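Search posts Trending Log in

OK Tislow people, I finally read the whole public comment ordinance and I have thoughts. Long thread, get a snack.

212 shares 41 replies

Quick background if you've been living a normal life: the city council wants to change how we get to talk at their meetings. Right now you walk in, fill out the little card, wait your turn, and get four minutes at the microphone. It's been that way as long as I've lived here.

Under the new version you'd have to sign up at least 24 hours ahead, online only, through a portal built by a company called Zaleo. No card. No walking in. If you miss the cutoff you can "submit a written remark for the record."

And the written remark has a limit of 300 characters! Characters, you guys. I have left longer notes for the person who waters my plants. I've used up more than that just complaining about it.

88 shares 19 replies

I want to be fair here. Some of the online stuff is good and I've asked for it myself. I worked evenings for years and couldn't get to a single meeting, and I would have loved to send something in from my break. Keep that part! Add it to what we already have and I'll bring cookies.

My problem is the word "only." It's in section two, it's one word, and it takes out everybody who doesn't have a computer, or doesn't have a good connection, or finds out what's on the agenda the same day as the meeting (hi, that's most of us).
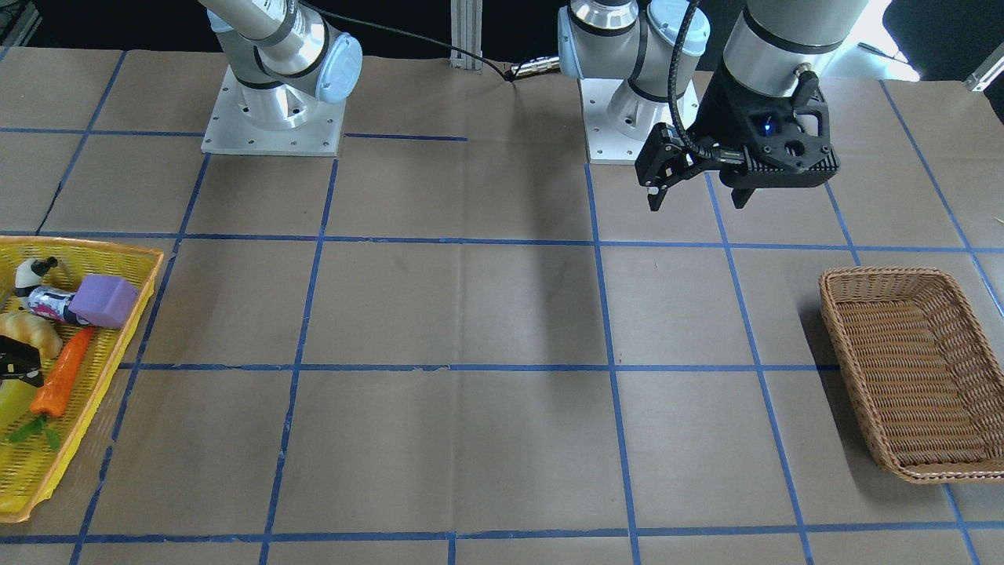 Far side of the work table, two arms, brown kraft paper.

Speaking of agendas. They go up on the city site the afternoon before. The meeting starts at six. So do the math on a 24-hour sign-up window and tell me when exactly I'm supposed to see the item, decide I care, and register. I've tried it with the last few agendas and I would have made the cutoff once, and that was on my lunch hour with a sandwich in my other hand.

I asked the clerk's office about this and they were very nice about it — they're always nice, please don't yell at them — and said the posting time "may be revisited." OK, so revisit it before the vote. Put it in the ordinance. I'd settle for three days' notice, I'd be happy with five.

64 shares 27 replies

Somebody in the replies asked what other places do. I only know the one I've been to: over in Vikness they take comments by card, by phone and by email, and the cards go first. Their meetings run long sometimes. People bring knitting. The place is still standing.

Next thing, and this is the part that got me to sit down and type. The ordinance lets the presiding officer "group substantially similar remarks." So if a bunch of us sign up to talk about, say, the crossing at Figueiredo Street, they can pick one person to speak for all of us. Who picks? Doesn't say. Do the rest of us get a say in it? Doesn't say. What if you and I are both mad about the crossing for opposite reasons?? Doesn't say.

I went looking for a definition of "substantially similar" and there isn't one. There's a definition of "meeting." There's a definition of "portal." There's a whole paragraph on what counts as a sign. But nothing for the phrase that decides whether you get to open your mouth.

105 shares 33 replies

Someone's going to tell me this is about meetings dragging on till midnight. I hear that, I've been there for a couple of the bad ones and my back has not forgiven those chairs. But the long ones I sat through were long on account of presentations. The comment part was done before nine both times. I'd like to see a limit on slides before we get a limit on neighbors. 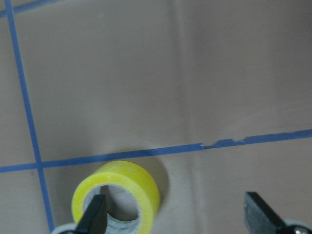

PHOTO CREDIT: Vikness Dispatch

Now the contract. The city signed a trial with Zaleo back in April, under the amount that needs a council vote. Totally allowed, I checked. I just think if you're going to make one company's website the only door into a public meeting, the public should get to look at the paperwork first. I've asked for a copy. I'll post it when I get it, page by page if I have to.

Questions I sent along with the request, in case you want to send your own and save yourself some typing:
- Does the portal keep my home address, and who can see it?
- Is there a version in any language besides English?
- What happens if the site goes down the night before a meeting?
- Can I sign up my dad, who owns a flip phone and likes it that way?

No answers yet. It's been a little over a week, so I'm not accusing anyone of anything. I did get an automatic reply with a ticket number, which I've written on a sticky note on my fridge like it's a report card.

47 shares 12 replies

What I'm asking for, in plain words: take out "only," post agendas earlier, keep the cards, and define the grouping thing or drop it. Those are small edits. A person could do them with a pen in the hallway before the meeting.

If they pass it as written, there's a petition route. The city charter says 3000 valid signatures puts an ordinance on the ballot. That's a lot of clipboards in front of a lot of grocery stores in the heat, and I'd much rather spend my summer doing anything else. But I own comfortable shoes.

The vote is set for the 06/08/2025 session, council chamber, upstairs. Under the current rules you can still walk in and fill out a card, so please come and use one while we've got them! You don't have to be a good speaker. I shake like a leaf every single time and read straight off my phone.

If you can't come, email all the council members and not just your own. Put the word COMMENT in the subject line so it goes in the packet. Say where you live (the street is enough), say what you want changed, be polite. Two sentences is fine.

139 shares 52 replies

Edit, a few people asked: yes, you can speak if you rent. Yes, you can speak if you're under 18. No, you don't have to be a registered voter. You do have to write legibly on the card, which has gotten me in trouble before.

Also yes, the elevator works again. The side door by the bike rack is the one that stays unlocked after five. I'll be in the back row with a spare pen or two if you want someone to sit with.

Show more replies (18)

Contact | © 2025 Tislow Neighbors Board | Back to top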